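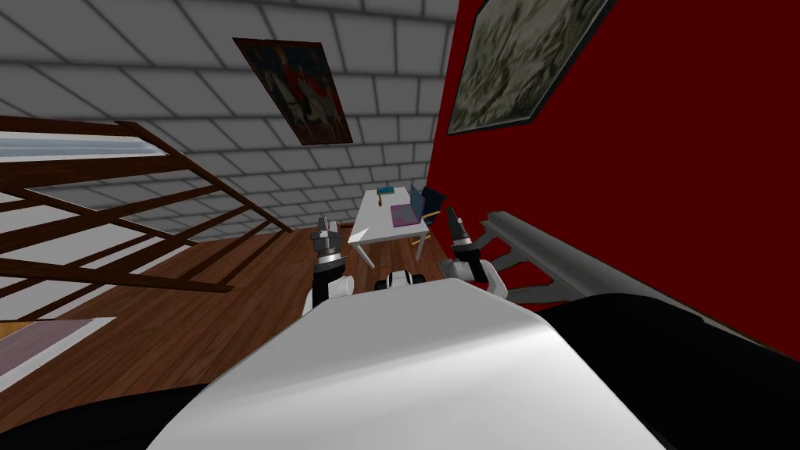

Head camera roll in sim: does anyone trust a policy trained on it?

tiltedhorizon
I've been training a navigate-to-desk policy on the Arna simulated houses and I'm getting numbers I don't believe. 3,000 episodes, RGB from the head only, and the success rate on held-out rooms is better than what I had with depth and a proper map. The view I posted is typical of what the policy gets. The whole room leans over, there's torso across the bottom, and it still finds the desk with the laptop on it.

Before I tell anyone at work, what have I done wrong?

gimbal_grump
Held-out rooms, or held-out room layouts with the same furniture? I'd put money on the second. If that white desk with the thin legs turns up in training you've built a white desk detector with wheels.

tiltedhorizon
Rooms are held out. Furniture is drawn from one shared pool of 500 assets, so yes, the desk could appear in both. I hadn't split on that.

gimbal_grump
There you go then.

pluckedwire
Bit harsh. Shared assets inflate the number but they don't explain beating the depth version, which saw the same assets. I'd look at the arms. Both grippers are in view with the desk sitting right between them. If your episodes all start or end with the arms in that pose, the policy can learn "get the pale thing between the two black things" and never learn anything about rooms. Works lovely until somebody parks the arms.

tiltedhorizon
Arms are fixed for the whole episode. Ugh.

pluckedwire
Randomise them. Or mask the body out and see how far it drops. We did that with Veres last February and lost most of what we thought we'd gained.

oldservo
Masking isn't free either. You can't mask what you can't predict, and with the head rolled that far you need the joint state to be right on every step. We had the kinematics one tick behind the render and the mask sat slightly off the wrist, so the policy used the leftover sliver as a cue. Took me ages to spot it.

My bigger worry is the roll itself. Is it meant to be there? I've seen that sort of lean come from a quaternion written in the wrong order, wxyz against xyzw, and because everything still renders nicely it gets waved through.

tiltedhorizon
It's meant to be there, in that I turned on camera pose randomisation. I didn't check the range.

oldservo
Check the range. And log the real extrinsics next to the requested ones. If they disagree you've been training on a bug.

Nat_sim_bench
I'll disagree with nearly everyone. Heavy roll is fine as augmentation. A policy that only works with a level horizon falls over the first time somebody bumps the head mount. I'd keep it and widen it.

gimbal_grump
Bumped by a few degrees, sure. No real head mount gets bumped until the floor goes up the side of the picture. You're spending network capacity on views the robot will never have, then calling it robustness.

Nat_sim_bench
Do you have a measurement for that or is it a feeling?

gimbal_grump
Feeling. Do you have one for yours?

Nat_sim_bench
Sim only. So no, not one you'd accept.

pluckedwire
Before this goes round again – the railing in that view is the bit I'd test. Thin bars with brick wall behind them are where depth tends to go to bits, and it might be the honest reason RGB came out ahead. Split your eval into rooms with railings and rooms without.

tiltedhorizon
Good shout. Ran it over lunch on 300 eval episodes. In rooms with no stairs or railings the gap nearly closes. With railings, depth keeps planning round obstacles that aren't there and times out.

oldservo
So your baseline was broken and your new one might be cheating. Nice clean comparison.

tiltedhorizon
Also checked the roll. Requested and logged agree until episode 1,233, then they drift apart and stay apart. That's where I resumed from a checkpoint with the newer Mamgate config.

oldservo
Convention changed between versions?

tiltedhorizon
Looks like it, still reading the diff. Rerunning with split assets, random arms and the roll clamped. I'll post the numbers whichever way they go.

gimbal_grump
Post the depth ones too, with the planner fixed.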